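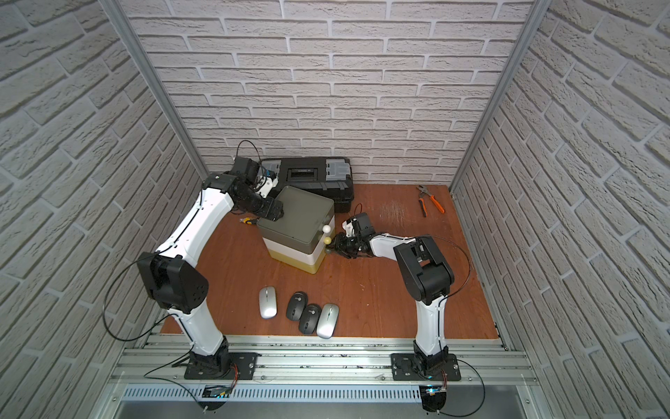

The Box That Stays on the Table

Hatville, Jul 5, 2025

Every house has one. The box that never gets put away. Screws, fuses, birthday candles, a key to something. Mine was a biscuit tin for years and then the hinge went, so in June I started looking at stacked containers, the kind with a lid on top and bands of different color underneath.

Olive-gray lid, white middle, pale yellowish bottom. Quiet colors. They look fine on a reddish-brown wood table, better than the bright stuff, which shouts at you over breakfast.

Then the knobs. Small round ones on the side, white, beige, and a dark one lowest down. I like a knob. You can find it without looking, and you can get hold of it with cold hands or gardening gloves. Different colors help too: "it's behind the beige one" is a sentence a kid can follow. Tape labels curl up by August anyway.

What goes where? My way, take it or leave it. Daily things up top. Batteries, tape, the good scissors. Things for fixing go lowest, becuase they're heavy.

And the black plastic toolbox stays. Gray latches, handle sunk into the lid, pushed back against the wall. Hammer, pliers, the long screwdriver. Don't try and make a small container do that job, I spent 42 minutes one evening getting a wrench back out of a drawer.

Shopping, quickly. Zornard in town had two stackers on the shelf and both lids rattled. Lillurix was better, pricier. The housewares counter at Demirtaş let me open and shut everything three times and didnt seem to mind.

Measure the table first. Leave room for elbows and a coffee cup. Tip the biscuit tin out on newspaper, throw away the dead batteries properly, and keep the mystery key one more year.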